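Tamach Self-Healing Cutting Mat, Large
By Naima Younis - February
14 shares | 2 comments

The Tamach mat is a double-sided work surface for crafts, model making, sewing patterns and general bench use. It protects the table under it and gives a blade something to bite into without dulling it. We have stocked it at Listgate since the first batch, and it is still the mat we order most often.

Price: $69
Item number: 692

The surface closes up after light cuts from a craft knife or rotary cutter. Deep cuts from a heavy utility blade will stay visible, so use the back of the mat for cardboard and leather. Both sides have the same finish and can be used in turn.

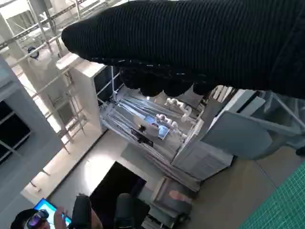 Store the mat flat. If you have to roll it for a move, keep the roll loose and lay it out again the same day. A mat left in a hot car will curl, and the curl does not come out - we can't replace mats damaged this way. Keep irons, glue guns and hot mugs off it.

To clean, wipe with cool water and a drop of dish soap. Do not use solvent. Lint from felt and batting comes off with a plain white eraser.

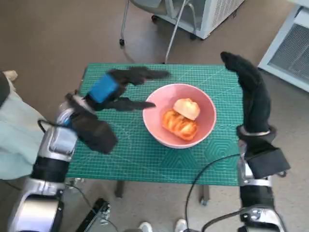

Color is mostly a matter of what you put on top. The mat is sold in gray and green, and the two are identical in every other way. Gray is easier on the eyes under a bright lamp and suits people who cut a lot of white paper. Green is the traditional choice, and a pink ceramic bowl shows up clearly next to it, as do most pale fabrics and papers. Dark green felt is harder to see on it, so quilters who work in dark colors tend to buy the gray.

Measure your table before ordering. The mat should sit fully on the top with no overhang, or the edge will droop over time. Sherif Bouazza at our Clondska store can trim one to fit a small table, but trimmed mats can't be returned.

Orders over $168 ship free. Unused mats may be returned in the original sleeve.

Related items
Kadrić rotary cutter
Tamach mat, small
Steel ruler with cork back
Replacement blades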